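8 Apr 2018
by the desk by the partition

Second week at the Zarkberg office. The desk allocation is final as of this morning: white top, taupe partition at the back, open floor behind it. I measured the height again and it is 3 cm lower than the one I had at Hosville. I raised the chair instead of filing a request, then had to lower the armrests so they would clear the front edge. Net result acceptable.

The water question took up more of the morning than it should have. The dispenser on this floor runs warm for the first few seconds and then cold, and the cups from the two cafés downstairs hold different amounts. I have been keeping water at the back of the desk against the partition, out of elbow range. A domed lid limits a spill if the cup is knocked over but does not prevent one. Short cups are more stable. Tall cups mean fewer trips. I have not settled on either.

Laptop stays closed when I am working on paper. Closed, it is a reasonable hard surface for a notebook, though the lid marks easily and I would not put a cup on it. I spent the half hour before lunch on the Szabó drawings this way and found two dimensions that disagree between sheets. Both are in the hinge detail. Sent a note, no answer yet.

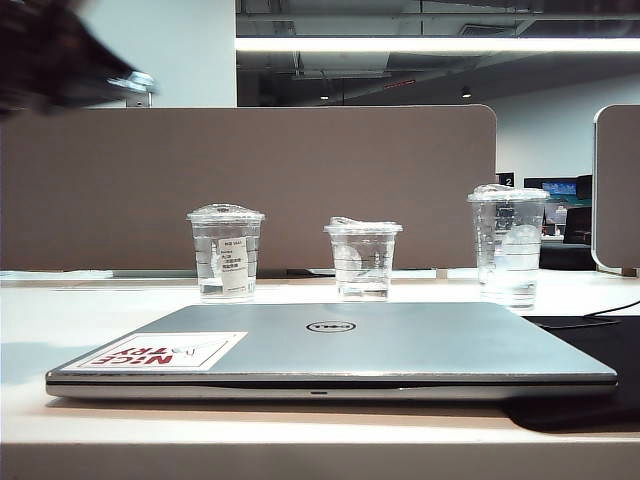 The afternoon went to the Ukeso inventory. The list has 181 lines and I got through the first 30, which is slow, but the part numbers were entered by at least two people using different conventions. One of them put the revision letter before the dash and the other put it after. Sorting on that column is useless until it is cleaned up. I wrote a short rule for splitting the field and tested it on 20 lines. It failed on the ones with a space in them. I fixed that and ran it again without errors, but I still want to check the results by eye before I apply it to the whole sheet.

The black mat needs a decision. It slides on this desk surface, which is smoother than the old one, and it moves a little toward me over the course of a day. Cleaned the underside with a damp cloth at four o'clock and it held better until I left. If it starts again tomorrow I will try a strip of shelf liner underneath. Cables should run along the back and down the side — at the moment they go wherever they were last dropped.

Other items. The light over the aisle flickers at startup and then settles. The printer is set to A4 and everyone on the floor uses letter, so the first page of every job stops and waits for confirmation. Changed the default on my own machine only. The lease on this floor runs to June and I see no point in buying a monitor arm before then.

Left at six. Threw out the old tea, took the Szabó sheets home — did not look at them.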